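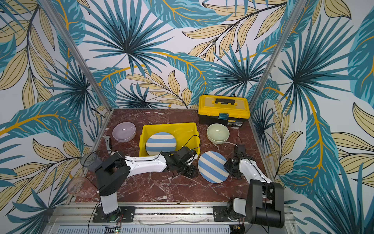
Alari Walking Map of the Pristville Old Harbor

Folded paper map with 33-page guide booklet. Item 928.

Pristville was once the sort of port where people dressed up to watch the mail boat come in. Then the harbor silted, the banks left, and the city spent a long time being described as "faded" by visitors with nice luggage. The Alari map is for those who would like to see what is left, on foot, at their own speed.

One side covers the old harbor at a scale large enough to show stairways. The other has 3 walks, from the Customs Steps to the Mudaliar Arcade, the Nulley lighthouse and the upper cemetery. The cemetery walk is marked "moderate" - our surveyor has strong knees.

The booklet gives a short history of each stop, including the buildings that are no longer there. There are quite a few of those.

What's new in this edition
Street names in both the old and current spellings. Locals use a third, which we have put in brackets.
Ferry landing moved to where the ferry lands.
Café listings removed. They kept closing out of spite.

Details
Paper: uncoated, takes pencil well, hates rain
Print run: 1,000 copies
Language: English
Ships: every Wednesday

Folding instructions are printed on the back cover. Returns accepted unfolded or folded, but please make an effort.

Also available: Alari Coastal Road Map, Nulley to Pristville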